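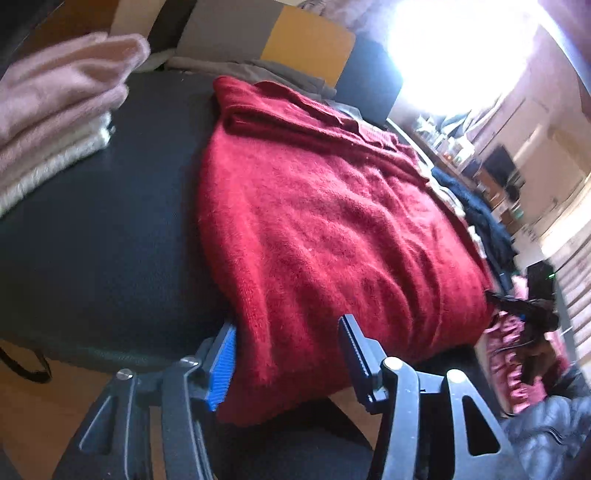 ## Chapter 2: Folding Knits

A sweater has two sleeves, a neck, and no wish to be a rectangle. Shirts give in after a crease or two. Wool puffs back up and waits for you to leave the room.

In this chapter you will learn the Pletmont fold, which takes 60 seconds once your hands know it and almost an afternoon before that. You will also learn to stack, heavy knits at the bottom, fuzzy ones on top. Clear a flat surface before you start. The chair does not count.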